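February 1, 2018

Eleven months I have been promising to keep a diary at work, and the evidence so far is four pages and a recipe for lentils. So, again.

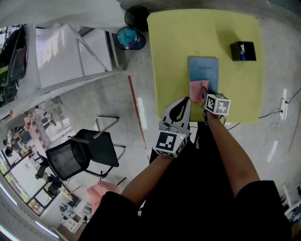 The green table, the blue notebook, the pink notes. My whole estate.

I moved to the yellow-green table this morning because the long desk by the kitchen has been annexed by the Omura people, who arrived with sandwiches and a printer and show no sign of leaving. The table is the color of a tennis ball that has been left out for a summer. It has rounded corners, a feature I sneered at when it was delivered and have come to respect, having spent most of my career walking into the other kind. My left hip would like it entered in the record that the old desks at Vusden were barbaric.

The plan for the day was to tidy. I had a speech ready about it. A clear table, one notebook, one pad of sticky notes, one small black holder up in the corner, and everything else either filed or dead. I got as far as the clear table by ten o'clock and felt so pleased with myself that I went and made coffee, then talked to Nathalie Lévesque about her kitchen floor until eleven. She is down to two tiles. She has been down to two tiles since I met her.

The sticky notes are the real subject here. I use them the way other people use a conscience. Last month I ordered what I believed to be a sensible number of pads for the Stoyanova job and received 164, having misread the form, which sold them singly on one line and in boxes on the next. Marius Pană signed for the delivery and has not mentioned it since, and I find that much worse than if he had. They live in the cupboard now. I have been giving them away at birthdays.

The pink ones are for things I must do and the yellow ones were for things I would like to do. I ran out of interest in the yellow ones sometime before Christmas. Everything is pink now. A pink note says CALL SODHAM. Under it is an older pink note that says CALL SODHAM ABOUT THE OTHER THING, and I have no idea what the other thing was, and I suspect Sodham doesn't either, though they will certainly bill me for it.

New rule: the pad lives on top of the notebook. That way I can't open the notebook without picking up the pad, and can't pick up the pad without thinking, is this a note or is this a notebook matter? I tested the rule all afternoon. Notebook matters so far: nothing. Notes: 13, one of them reading "rule is working."

The notebook itself is light blue and too nice for me. My sister gave it to me with the instruction to write something worth keeping in it, and I have been circling it ever since like a cat around a bath. Nathalie says to ruin the first page on purpose and get it over with. She drew a cow on hers. I can't draw a cow. I considered writing the date and then considered what would happen if I smudged it, and put the pad back on top and went to look at the wastebasket.

The wastebasket is the small round blue one at the far edge of the table, and for its size it works harder than anybody on this floor. I emptied it before lunch. By three it had things in it again, all mine, all with the sticky edge folded over so they clung to each other out of spite. I did try moving it to the other side of the chair, where it would be out of my sight, and threw a note on the floor within a minute. It went back.

About the chair: black mesh, metal legs, comfortable for nearly an hour and then suddenly not. There is a pink cushion that is supposed to help. It was on the floor when I noticed it, where it does my back no good at all, and I thought, I'll get that. I wrote it down. (Pink note. CUSHION.)

Marius came by at the end of the day, looked at the table for a while and said it was very clear. I said thank you. He asked where everything had gone. I said it had been dealt with. Then he opened the cupboard to get his coat and we both had a moment with the pads and with a stack of Stoyanova folders I had put in there standing up, which were no longer standing up.

Tomorrow: the folders. Also the cables along the wall, which I have been stepping over since we moved in and which I've decided belong to a tidier person. Also call Sodham. I might write that one in the blue notebook, in pencil, toward the back.

Left at 8, with a pink note stuck to my sleeve that I didn't find until the bus. It said MILK. I did not get the milk.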